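Visitors to the open afternoon at the Foltley robotics workshop in February were met at the door with tea, a plate of shortbread and a garden that doesn't exist. It lives inside the workshop's simulator, and for most of the afternoon it was up on the big screen in the front room, where Dineo Buthelezi and her colleagues were showing what it takes to teach a two-handed robot to tidy up after an Easter egg hunt.

The session began at 3 with a short welcome from Ms Buthelezi, who then handed the controls to Ihor Ostapchuk. He built much of the software, which goes by the name of Grolau, and he had promised to show people the view he looks at all day long. A good deal of it, he warned them cheerfully, is gripper.

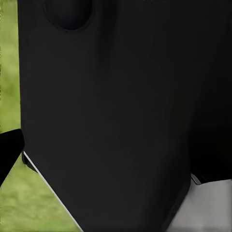 *Close quarters: one of the simulated robot's black gripper fingers, with the lawn behind.*

There was some laughter at that, and then a great many questions, more than the organisers had planned for, so the tea went round a second time while Mr Ostapchuk answered them. Why a garden, one visitor wanted to know, and why eggs? Eggs are a nice awkward shape, he said, and a basket is easy to knock, and if it all goes wrong in the simulator then you simply start again and no one has to fetch a mop. The team has run the egg task up to 2000 times since the autumn, and he freely admitted that a fair share of those early runs ended with eggs in the grass.
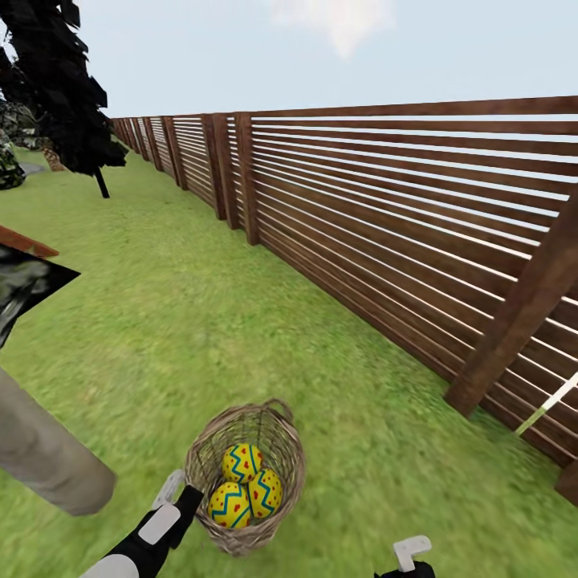
Anel Nel, who had come over from Wallosau with her two grandsons, said the boys had expected something with flashing lights and had been won over all the same. "They were leaning right forward in their chairs," she told us. "The little one kept whispering 'careful, careful' at the screen, as if it could hear him!" Both boys had a turn at the practice controls afterwards, under the patient eye of Subira Makori, and both asked for another.

Later on Bheki Oosthuizen took everyone on a gentle wander round the rest of the virtual garden, which he plainly enjoys. He pointed out that the surroundings matter as much as the basket does, as a robot has to cope with trees and fences and all the other clutter of an ordinary back garden, and he stopped more than once so that people at the back could have a proper look.
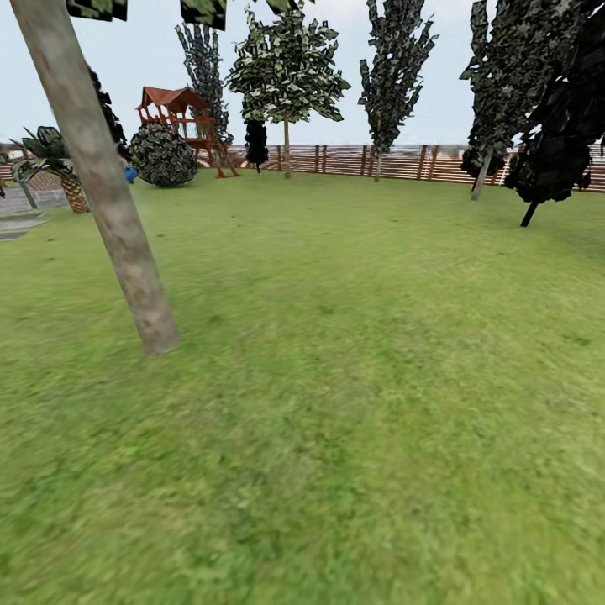 *The far side of the simulated garden, with its play structure and long wooden fence.*

The workshop hopes to hold another open afternoon in the summer, this time in the larger hall at Pillay, where there is rather more room for chairs. Anyone who would like to come along can leave their name at the Foltley front desk.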